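Open day at Drultulden, January 17, 2018

I drove 209 km to watch a robot pack boxes and mostly watched people explain why it wasn't. Grultow, the big arm in the front hall, had been advertised at 12 cartons a minute. By the time our group was let in, it was holding one carton over its head like a kid who won't give back the ball.

The fault code was 635. Areeba Tanoli, who ran the tour and deserves a raise, looked it up for us: lost grip signal. The arm no longer knew if it had hold of anything, so it stopped where it was. Fair enough, I've had mornings like that. Somebody from Sethi pressed the reset. Grultow bowed, let go, and the carton landed on our side of the yellow tape. It was empty, and it missed a man in a very nice coat.

To their credit they hit the emergency stop, cleared the hall and wrote it up before anyone got a biscuit. The tape has since been moved back, Areeba tells me, and there's talk of a proper fence. I'd have started with the fence.

So we went to see the hand work instead, with people at tables and a gripper in each fist.

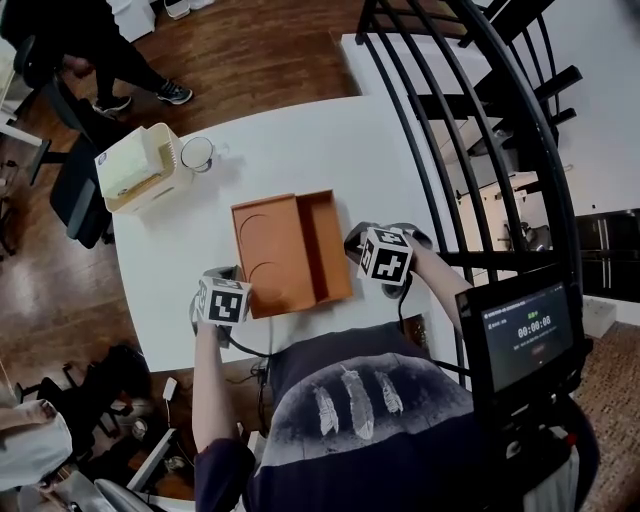
I liked that part of the tour best, and I'd go back for it. Parking is free, the coffee is the colour of dishwater, and they gave out 200 key rings shaped like Grultow. The claw fell off mine in the car.

Recent posts
Witon trade fair: two halls and a long lunch
The bottling plant that wouldn't start
Which safety boots to wear on a factory tour
A slow afternoon at the tram workshop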